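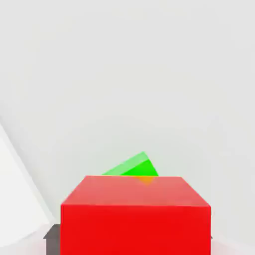 Home | Notebook | Cells | Parts | Log in

Jun 25, 2026 - sim twin of the Larkia cell, wrist camera setup

Went back to the wrist cam before touching anything else. Red cube fills most of the lower half of the view, green block behind it, only the top of it showing and tilted. One finger at the left edge, soft. Want to be able to judge grasp height from this view and right now the cube hides too much.

Mount pitch in the Wultance config was still the February value. Real bracket got re-shimmed after that, sim never did. Changed pitch by 10 degrees, saved as new file, old one kept.

Finger geometry: left as is. Near clip ok, finger still renders.

Green block tilt - spawn height suspect. If it starts overlapping the cube the solver kicks it. Raised spawn by 16 mm, reset the scene 30 times, block flat in all but one. Seed 17 is the bad one. Not chasing it tonite.

Also a little orange patch on the back of the cube top, under the green. Blend or reflection, dont know. Check render settings before anybody trains color thresholds on it.

To do
- copy pitch value to the real cell notes (Marciniak binder, not the wiki)
- same check on the Zelemton cell, proabably same stale file
- rerun calibration after the config is merged
- lighting stays put until the orange thing is sorted

2 shares | 3 comments

Comments

Zelemton config is stale too, just looked. Same February number.

Can you put seed 17 in the regression set? I'd like it to keep failing until we fix the spawn.

Done - added, plus the old pitch file next to it for comparing.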